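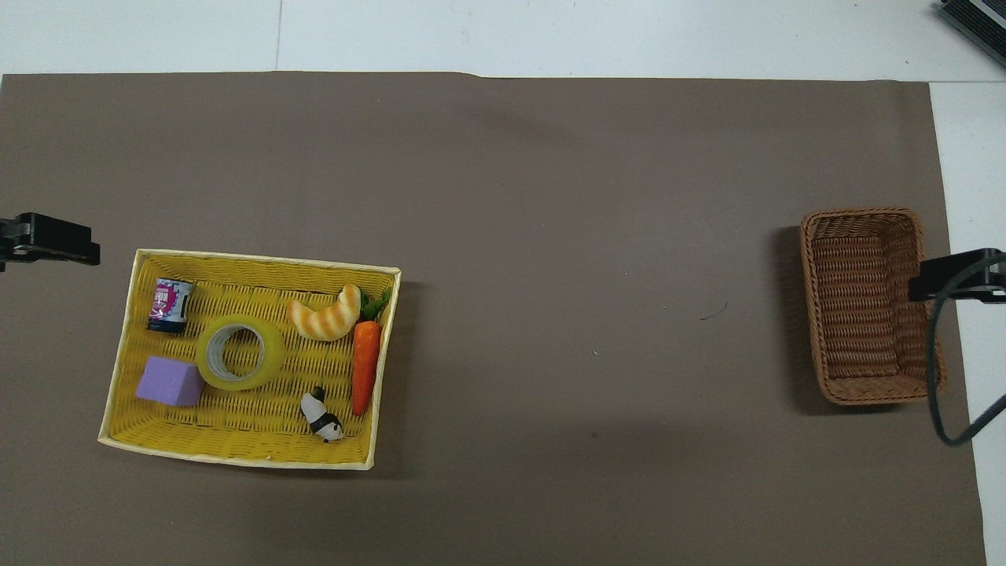 Section 6: Setting Up Your Pantry List for the First Time

Now that the Bivano app is on your phone and you've made your account, it's time for the part most people look forward to, which is telling it what you have in the house. Pour yourself something nice and take your time with this! Everything can be changed later, and the app saves as you go.

1. Open Bivano and tap Places. You'll see one place already made for you, called Kitchen. You can keep that name or type in your own (we've heard from households with a Skimaswood Cupboard and a Downstairs Closet, and both work fine).

2. Tap Add Shelf and give the shelf a short name. Names can be up to 31 characters long, spaces included. If you go over, the app trims the end, so put the important word first.

3. Gather the things that belong on that shelf. A basket or a shallow tray is handy here, as you can carry a small batch to the table, enter it, and put it all back before you fetch the next one.

4. Tap the plus sign and type in the first item. Choose Food, Household, or Other. Cans go under Food, and tape, string, batteries and the like go under Household.

Note: Older versions had a separate group called Tools. If you're moving over from one of those, your Tools items will show up under Household, with their notes still attached.

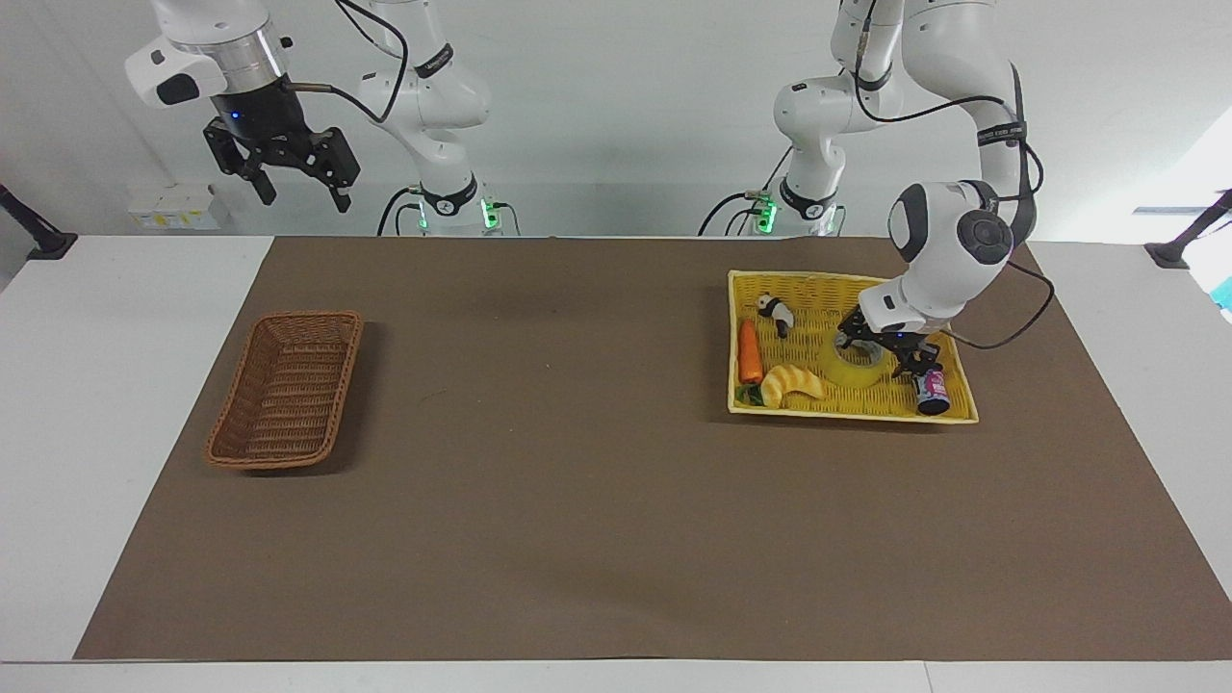 5. Set a Low Mark for anything you'd hate to run out of. For most families 2 is a good number to start with, and you can nudge it up before the holidays when there's more cooking going on. Once you drop to the Low Mark, the item hops over to your shopping list by itself.

6. Tap Done, then go back to step 2 for your next shelf.

Caution: Please don't delete a shelf that still has items on it. The items go with it, and they can't be brought back. Use Move All first, pick the new shelf, and check that the old one reads Empty.

Sharing your list

If somebody else in the house does some of the shopping, go to Settings, then Household, and tap Invite. They'll need their own account, but it's free. Changes can take a minute or so to show up on the other phone, so give it a moment before you add the same can of beans twice.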